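The Red Glasses

Zuleica Assunção had owned four pairs of glasses in her life, and the thin dark red ones were the only pair she ever bothered to look for. The others she simply replaced, the way you replace a sponge. But the red ones she had picked out in Tilcombe one wet afternoon in May, with Odair Damasceno standing behind her at the mirror and saying yes, those, before she had even got them straight on her nose.

So when she came home from Taravstead without them, she emptied her bag onto the bed, and then her coat, and then (she was a thorough woman, and a little ashamed of it) the flour bin. After that she telephoned Odair.

"Where did you last read something?" he asked, and she could hear him buttering toast.

"The bus timetable. No, the soup can!"

"Well, I'm looking at a pair right now," he said, "and I'd know them anywhere." 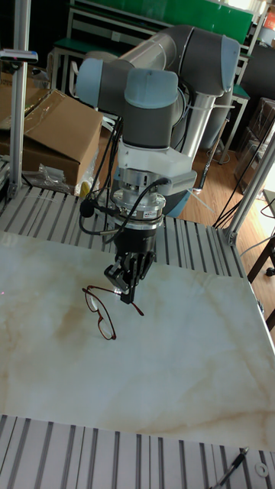
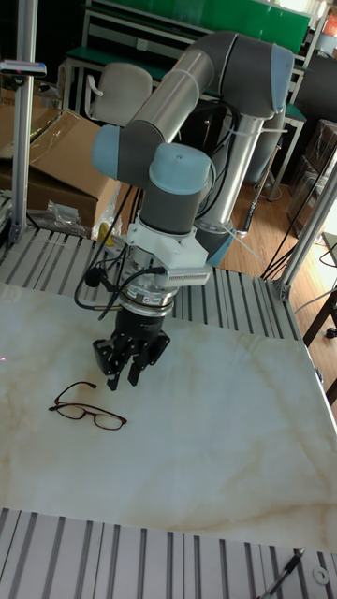 Friday

She took the early bus, which stopped at every gate and hedge between her door and Taravstead, and since she couldn't read her book she talked to the driver about his sister's knees for the better part of the trip. The fare had gone up again. She held the coins close to her face, one at a time, and the driver waited, bless him.

Odair met her at the stop with his scarf on crooked and one hand in his coat pocket.

"You drove all that way in your head, I suppose," he said, "thinking I'd sit on them."

"I thought you might," said Zuleica, and held out her hand.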